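Labs > Porkholm > Gallery > Gripper bench

Search this gallery Go

Tulips on the bench: gripper comparison

22nd July, by Drita Halilović

Quick gallery, full write-up comes later when I have the numbers cleaned up. Edin Georgiou and I have been comparing two sets of fingers, the Lumska pair and the stiffer Curketti ones, on stems and a glass vase. Why tulips: thin, slippery, bend when you look at them. Foam blocks told us nothing. 264 grasps logged so far, way more to go.

Also comparing views. Fixed camera by the table, wrist camera, head camera. Same flowers, very diffrent picture of what's going on. Same controller throughout (Delić, stock settings, grip force limit at 34 percent).

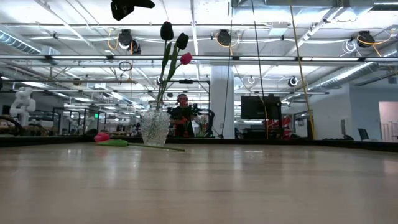
Fixed view. Good for stem height, and you get the whole ceiling for free. Dark blooms stand out fine up here.
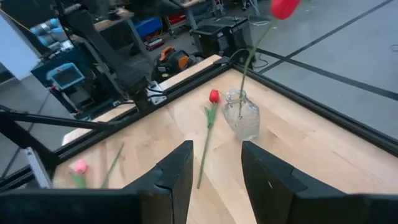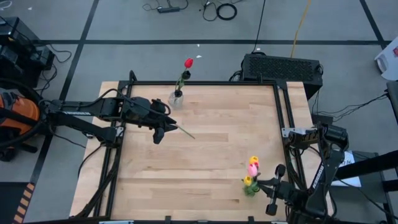

Last one: head camera, both arms. Single stem in the left gripper, yellow and pink bunch in the right.

Notes, no particular order:

- Wrist view is the one Edin likes. Fingers big in the foreground so you can judge the gap. Tall stems run out the top though.
- Clear glass with a bumpy surface is hard on depth. We're turning depth off near the vase and going by color, will see.
- Single stem vs. bunch is realy two tests. Scoring them seperately from now on.
- Curketti fingers: stronger hold, more bruising. Lumska: softer, stem rotates in the grip. No winner yet.
- Label your camera streams BEFORE you start. Lost 34 runs that way.
- Force log is one file per session, 2986 rows in the longest. Ask Edin for the script.

Target is 864 grasps before October, split evenly between the two finger sets. Then roses maybe, if someone trims the thorns. Requests for other stems to me please, shorter list the better.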